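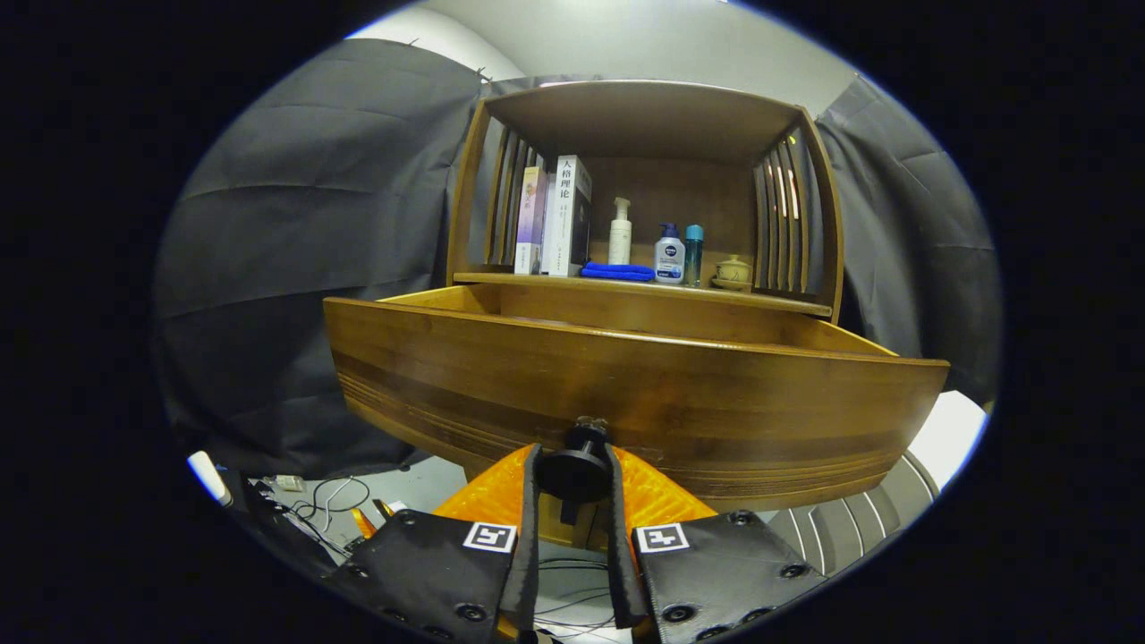
*Wooden cabinet with the drawer pulled out.*

## Moot news: Cronin Rounds open for entries

Entries for the Cronin Rounds, our spring mooting competition for second and third year law students, opened on 2nd March. The rounds will be held at the Ulura campus in April, with the final in the Amano Room.

The problem this year is a contract dispute between a grain shipper and a port operator over a delayed cargo. There are two grounds of appeal, and each speaker takes one. The full problem and the bench memo rules are in the members' folder.

Teams may have two speakers and one researcher. Researchers don't speak, but the bench can ask to see their notes, so keep them in order. Each side gets a skeleton argument of no more than 1000 words, footnotes included. Last year two teams went over and lost points for it. A separate authorities list is allowed and does not count toward the limit.

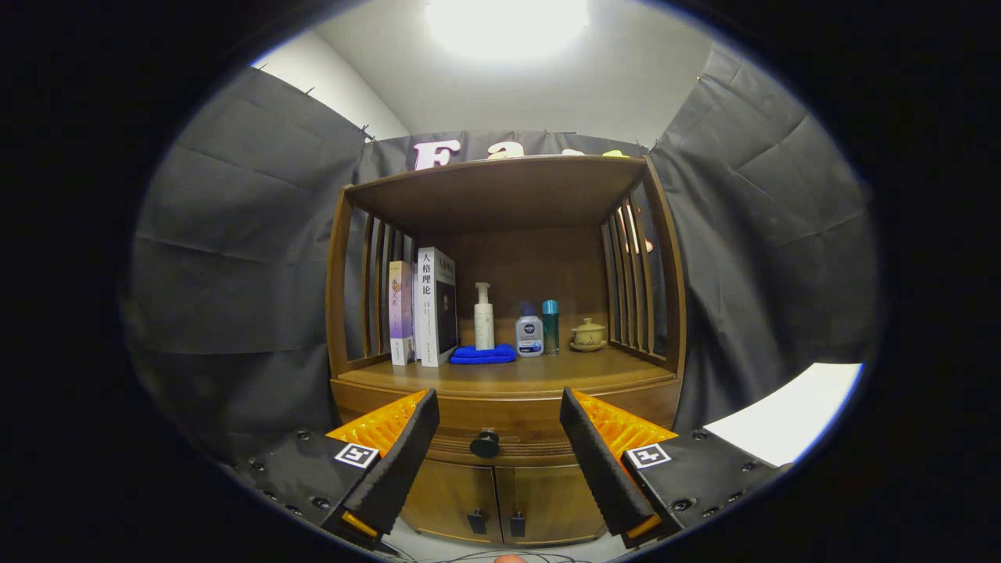 *Books on the cabinet shelf.*

Scoring is out of 300 for each team - 100 for the written skeleton and the rest for oral argument. Judges will mark structure, use of authority, and answers to questions from the bench. There is no separate mark for dress, though we do ask for business clothes.

The Skunine shield goes to the winning team, and there is a $900 book grant to be split among its members. Best speaker is judged on the oral rounds alone and can come from any team, including one knocked out early.

First-time mooters are welcome. A practice bench will run at Ulura the week before the rounds, with a short talk on citing cases aloud. To enter, send your team name and the year of each member to the mooting desk. Late skeletons lose five points a day.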